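Wanora home handling study
Progress report to the Laltell Fund, second reporting period

Summary

The project is on schedule against the revised plan agreed in February. We have finished the second round of demonstration recording, trained the first three versions of the handling policy, and run the first full set of bench trials. The main result is that demonstrations recorded in lived-in rooms give better grasps on soft packaging than the same number recorded on our own bench. The main problem is placing, where progress has been slow. Spending is slightly under budget, and we ask for one change to the plan, set out at the end.

What we said we would do

The proposal set out a method for teaching a two-armed robot to pick up and put away ordinary household goods, using demonstrations made by people holding a pair of grippers. The grippers carry their own cameras and match the robot's fingers in shape and opening. No robot is needed in the room while the recording is done. For this period we promised a working recording kit, a set of demonstrations from homes, a trained policy, and a first comparison with the bench-only version from the Wornia phase.

Recording

We now hold 530 usable demonstrations from homes. This is fewer than planned. We recorded more, but 139 were rejected at checking, nearly all for one of two faults: the position track was lost part way through, or the left and right recordings could not be lined up in time. The first fault was mostly found in rooms with large plain surfaces and strong window light. The second was a software error in the kit, which we corrected halfway through the period. The rejection rate fell sharply after that, and we do not expect it to be a problem in the next round.

Each home visit takes most of a morning. Setting up and calibrating the grippers takes 4 minutes when all goes well. The greater part of the visit goes on the recording itself and on rest breaks, as the grippers are tiring to hold at arm's length. We have shortened the sessions and now alternate between two people. Recordings made late in a long session were visibly jerkier, and we have marked them so that they can be left out of training if needed.

Households were asked to leave their tables and worktops as they normally are. In the Wornia phase we cleared the surface and laid out a fixed set of goods on a grey board, and the policy then learned to rely on the board. It failed almost at once when the board was taken away. The new recordings have patterned cloths, mixed light, furniture close behind the table and plenty of goods that have nothing to do with the task.

Training

Three versions of the policy were trained. Version A used bench recordings only. Version B used the same number of recordings, all from homes. Version C used everything we have. All three share the same settings and were trained for the same length of time on the Mbwambo cluster, where we have a shared allocation until the end of the project.

Training time was longer than we allowed for. The wide-angle pictures from both grippers have to be read together, and our first data loader could not keep up. It has been rewritten. A full training run now finishes overnight and can be checked the next morning.

Trials

Each version was given 200 trials on the robot, using goods and table coverings that did not appear in training. A trial counted as a success if the robot picked up the named item, lifted it clear and put it in the tray without dropping it or knocking anything off the table.

Version A did well on rigid goods such as boxes and bottles and badly on soft packets. It tended to close its fingers too high, at the crimped edge, and the packet slipped out or tore. Version B was clearly better on packets and a little worse on bottles. Version C was the best of the three overall, though its lead over B was small, and we would not want to rest much on it before the trials are repeated.

The difference on packets is the result we think matters most. When people pick up a soft packet by hand they tend to bring the fingers in low and close to the table, with one finger resting against the packet before the other moves in.

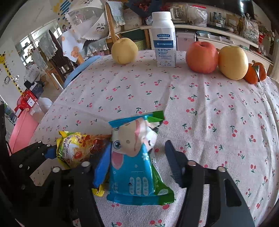 Our bench recordings had very little of this, as the packets there were stood upright in a rack. We had put the early failures down to the finger pads being too smooth, and had set money aside for new ones. On the evidence so far the pads are good enough and the fault was in the data. The pad order has been put on hold.

Items that touch or overlap are still difficult. All three versions sometimes grip two packets together, or push the rear one away while reaching for the front one. Version C does this less often than the others. We have begun labelling the demonstrations in which the second gripper is used to steady or move a neighbouring item, to see whether training on more of them will help.

Placing is the weakest part. The robot often holds the item securely and then lets go too early — a few centimetres above the tray — so that fruit rolls and bottles fall over. The demonstrations contain the right movement, but the moment of release is short and makes up only a small share of each recording. We are testing a change that gives those moments more weight in training.

Costs and equipment

Staff costs are as forecast. Travel is under budget, as most of the homes visited were close together. One gripper was dropped and its linkage bent; it was repaired from spares. We have ordered a second set of linkage pins, which wear faster than expected and cause play in the fingers once they loosen.

Change requested

We ask to move the money held for new finger pads into a third round of home recording, aimed at placing and at crowded surfaces. The total would not change. If the Fund agrees, recording can start within the next month, and the repeat trials would follow in the same period as already planned.

Next period

Repeat the trials of versions B and C with a second operator. Train a fourth version with the release weighting. Finish the labelling of two-gripper demonstrations. Send the Fund a draft of the recording guide, including the revised session lengths and the calibration steps.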